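Stores bench and cloth stock reorganised at Riron

The materials store at Riron has finished the first stage of its reorganisation. The work covered the bench area, the open shelving next to it and the small consumables held there, including cleaning cloths, bottled products and cut packaging. The stock list was checked line by line at the same time and now stands at 3332 lines, all of them tied to a shelf or bin location.

Work started in April and was planned by Guido Mazza, with the stock list handled by Graziella Marras. The store stayed open throughout. Issues were made from a temporary counter until four in the afternoon, and shelves were emptied and refilled one bay at a time after the counter closed.

Cloths were dealt with first. Under the old arrangement they were kept in mixed heaps and drawn from the top, so the lower ones stayed put for months and the colours ran together. They are now folded to one width, sorted by colour and laid with the fold facing outwards. Green is for dry wiping of benches and shelves. Blue is for use with liquid cleaner and is not to be returned to the shelf after use. Opening stock under the new system is 60 of each colour, and the reorder point has been set at a third of that.

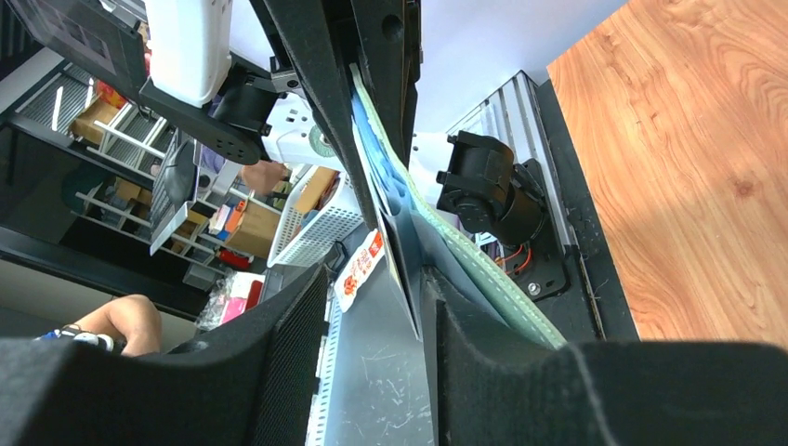 Green and blue cloths, folded, beside the benchtop and the wire shelving.

The fold took longer to settle than expected. A fold in quarters gave a neat pile but was too deep for the narrower shelves, and the pile leaned. A fold in thirds followed by a single turn gives a flatter bundle that can be stood on its edge or laid down. Cloths with a stitched border are folded with the stitching to the outside where possible, as the thicker edge otherwise builds up in the middle and the stack starts to slide. A card showing the fold has been fixed inside the store door.

Metal shelves in the same bays have been kept. Several are scratched from years of boxes being dragged over them, but the surface was judged sound and none has been repainted. Wire shelving is used where air needs to pass around the goods. Solid shelves take anything small enough to fall through or likely to mark what is stored underneath.

Small parts and packets have gone into plastic bins. The store now holds 126 of them, in three sizes from a single supplier, Fabbri, which means the dividers are interchangeable within each size. Yellow has been adopted for goods kept at the bench. Bins are labelled on the short side with the stock number, the reorder point and a plain description of the contents. Descriptions are limited to four words after a trial in which longer ones were found to be abbreviated in different ways by different people.

Bottled products are held separately. The rule is that a bottle goes back to its marked place with the cap closed and the label facing out, and that anything decanted must carry a label of its own. Part-used bottles are to be finished before a new one is opened. Osvaldo Galli checks the bottles at the end of each month and removes any whose label can no longer be read.
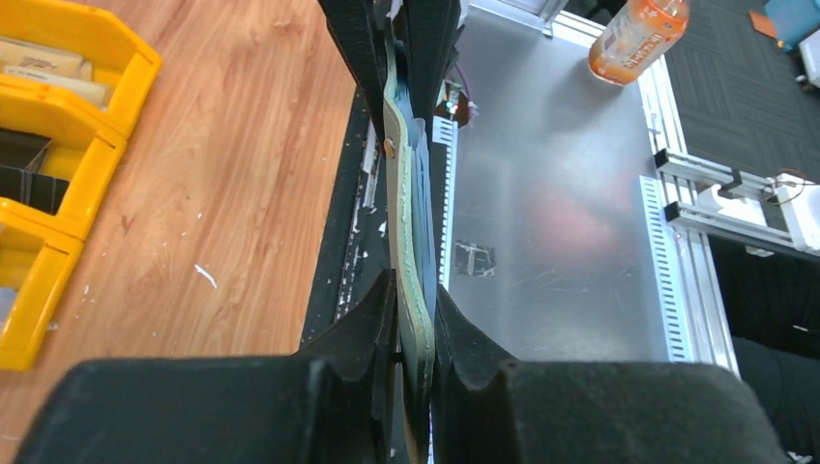
Settimio Caputo asked whether the yellow bins could be allowed to travel between the bench and the packing area, arguing that tipping packets from one container to another is where most of the miscounts come from. Mazza replied that the point was a fair one and that a bin may be moved whole, provided it is booked out under its own number and a marker is left in the space. The procedure has been amended to say so.

A second question concerned pads and sheet material. Layered pads had been listed under cloths in the old stock list and under packaging in the paper ledger, and the two records did not agree. They now have a section of their own. Sheets are stored upright between dividers, thickest at the back, and are not to be bent to fit. Offcuts smaller than a hand are discarded. Larger ones go in the end bin and are offered first when a small piece is asked for.

The bench itself was the subject of some discussion. Replacement of the top was costed with Calter and set aside for the present. The wood-grain laminate shows fine scratches and pale scuffs from normal use, but these do not affect its flatness and can be wiped over without trouble. The remaining tops were inspected under side light. Edges were pressed by hand along their full length to check for lifting.

Cleaning of the laminate will be with a damp cloth followed by a dry one. Abrasive pads are no longer issued for this purpose. Blades are not to be used on the top without a cutting mat, and metal parts are to be set down on a plate or tray. A spare mat hangs at the counter end and should be returned to its hook.
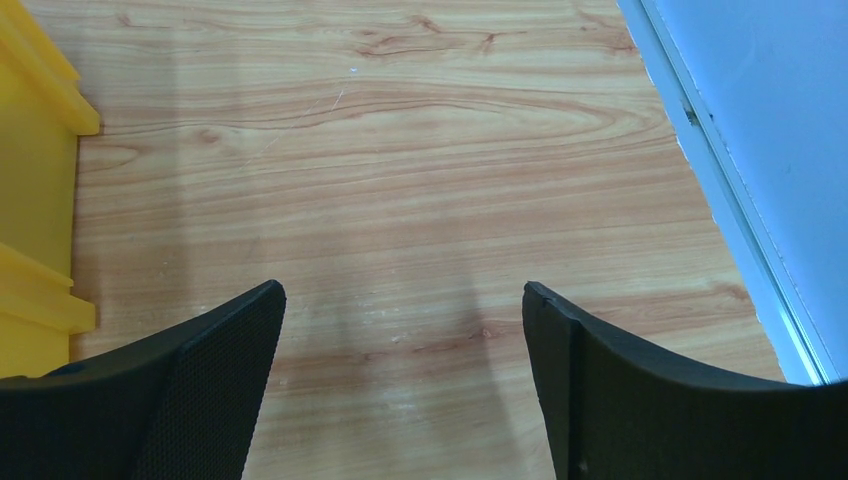
Light wood-grain laminate on the benchtop, with small scuffs and faint scratches.

Records have moved to the Usow stock program, which was already in use for purchasing. Each location can be looked up by number or by description, and a printed copy of the list is kept at the counter for times when the program is not available. The printed copy is replaced monthly. Handwritten corrections on it are allowed and should be initialled, and Marras enters them before the next copy is printed.

Staff drawing stock outside counter hours should use the sheet on the clipboard and write the location number as well as the item. Entries with the item alone have been the main source of queries so far. Italo Farina will follow these up for the first 2 months, after which incomplete entries will be sent back to the section concerned.

Stage two covers the tall cupboards on the far wall and the return shelf. No date has been fixed. Sections holding surplus bins, dividers or unopened packs of cloths are asked to bring them to the counter before noon with a note of the quantity, and to leave labels in place even where they are out of date.

Contact: Riron Stores Office, main counter | © Riron, all rights reserved | Back to top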